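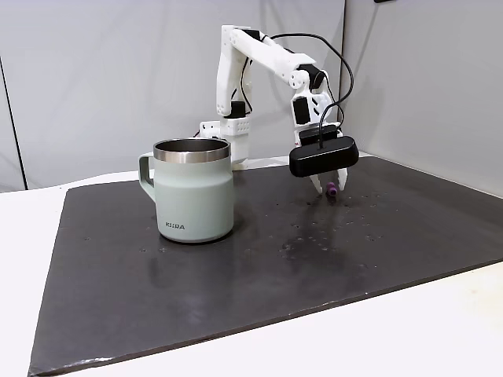
3.2 Survey design and sample

The household survey covered two districts served by the same water utility, Mullirthorpe and Dirkton. Both have metered supply and similar housing stock, but only Mullirthorpe moved to the stepped tariff in September. Dirkton stayed on the flat rate and serves as the comparison district throughout.

Questionnaires were mailed to 2,055 addresses drawn from the billing register. Addresses with a commercial meter were removed before the draw, as were those with no recorded use in the previous billing period. Shared meters were kept - they are common in the older terraces near the Antunes pumping station, and dropping them would have biased the sample toward newer homes.

Respondents reported household size, garden area, appliance age and the month of their last bill. They were also asked to state the price of the next unit of water they would use. Answers within 10 percent of the true marginal price were coded as correct. A blank answer was coded as "does not know" and was not imputed.

3.3 Matching to meter records

Survey returns were matched to quarterly meter readings through the Runalance billing system. Estimated readings were flagged and left out of the main model, though they are included in the robustness checks in Section 5. Where a tenant changed during the study period, only the quarters after the change were used.

Figure 3 plots mean daily use per person in each district by quarter. The two series run close together before the tariff change and separate in the first full quarter after it. Part of the gap reflects garden use, which falls earlier in Mullirthorpe than in Dirkton. The model in Section 4 therefore includes garden area as a covariate and interacts it with season.

Standard errors are clustered by meter route, the smallest unit at which reading dates vary.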